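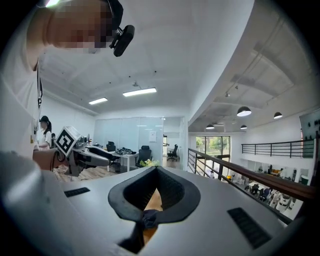 A long fluorescent panel, a shorter one to its left, and a white ceiling.

Getting the light right in a shared workroom

Posted 14 September 2020

I love a good ceiling light! Lamps get all the attention, but if you share a room full of desks and people are forever getting up to fetch things, cut things or hold bits of wood up to look at the grain, it's the ceiling that does most of the work. These are the tips I pass on whenever someone is setting up a room like that, at home or anywhere else.

Start with the ceiling itself
Paint it white, and use a matt white. Gloss throws back a bright streak that follows you round the room, and you will see it in every screen. We did ours in May with two coats of Bultel ceiling matt and the difference was huge — I kept walking in and thinking somebody had left an extra light on. Wash the ceiling first with a barely damp sponge, and go over old water marks with a stain blocker or they'll come straight back through.

Mixing long and short fittings
You don't need a matching set. A long panel over the main run of desks and a shorter one off to the side can cover an awkward room very nicely, and it often saves you moving the wiring. What does need to match is the colour of the light. Look for the K number printed on the tube and buy the same for every fitting. We went for 4000K in the workroom, and kept the warm 3,000 ones for the hall.

If a tube flickers, turn it off at the switch, let it cool and give it a gentle quarter turn in its holder before you rush out to buy another. Try the starter next (they cost pennies). Anything beyond that is a job for an electrician.

Desks and shadows
Sit down at each desk in turn and hold a pencil upright on a sheet of white paper. A soft, faint shadow is lovely. A hard dark one falling across your writing hand means the desk wants turning or shifting along a bit. Our worst desk only had to move 400 mm!

Standing jobs are a bit different, as your own head gets in the way. My bench top is 900 mm high and I've put it side-on to the long panel, so the light comes across the work and I can see a pencil line on pale wood without squinting. Pale timber is a devil for this, by the way. A line that's perfectly clear under a side light can vanish altogether when the light is straight overhead. Use a soft pencil and press lightly.

Cleaning the fittings
Do this twice a year. Dust on a diffuser builds up so slowly that you get used to the gloom.

Switch off and let everything cool right down.
Unclip the cover with a second person on the other end if it's a long one.
Wash it in the bath in lukewarm water with a drop of washing-up liquid.
Leave it to drip dry — rubbing makes plastic covers static and they grab the dust again.
Wipe the metal part with a dry microfibre cloth.

Keep a spare tube of each length, stored flat on top of a cupboard in its cardboard sleeve, with the length written on the end in marker pen. Old tubes go to the recycling centre, never in the household bin.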